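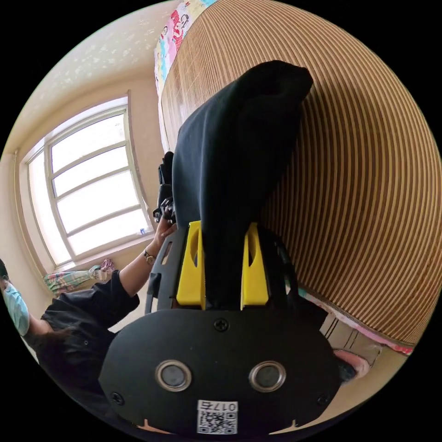

Sunday, 14:10. Dye fastness, navy cotton drill, second wash series.

Ran six swatches from the Sestmont roll at 40 degrees, same detergent dose as the first series. Liquor came out pale blue on the first rinse and clear by the third. Adjacent white cotton picked up a faint tint along the stitched edge only. I graded it 4 against the grey scale under the lamp, then 3-4 at the window. The lamp figure goes in the table.

Shrinkage is the larger problem. Warp loss is still above the limit in the Edeck spec, weft is fine. Marks were made with the fabric pen again and two had spread, so those readings are worth less than the rest. Next time sew the marks in with white thread before the first wash.

Machine notes:

- drum 2 counter now reads 633, filter due
- inlet hose weeping slightly at the tap end - tightened, check on the next run
- load made up to weight with the old polyester ballast; two pieces are fraying and should be replaced

Dry rub: 10 strokes per swatch, no visible transfer. Wet rub: clear blue mark on all of them, worst on the swatch cut nearest the selvedge. Rubbing cloth was at full pick-up by weight. I have kept the cloths in the labelled envelope, drawer under the balance. 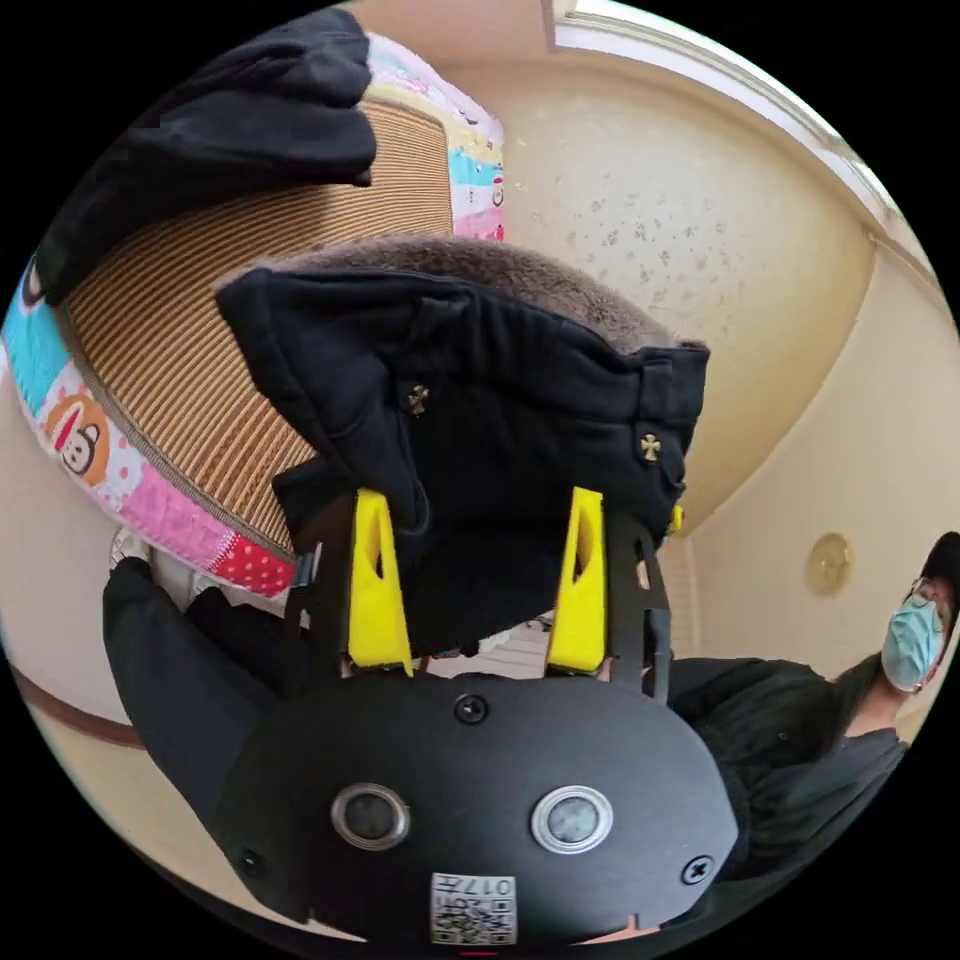
Anqi Tian thinks the selvedge result is uneven padding at the mill and wants a strip cut across the full width before we blame the fixing agent. She would also drop the 40 degree wash and go straight to 60, as the customer's laundry will do that anyway.

Agreed on the strip. Keeping the 40 degree wash until the series is complete, otherwise there is nothing to set against the Roketti cloth.

To do:

- cut full-width strip, number from the left selvedge
- condition overnight before measuring
- ask Yutong Wan for the padding pressure, the sheet says 80 with no unit
- order multifibre strip, last packet is open

16:35, drum off, water off.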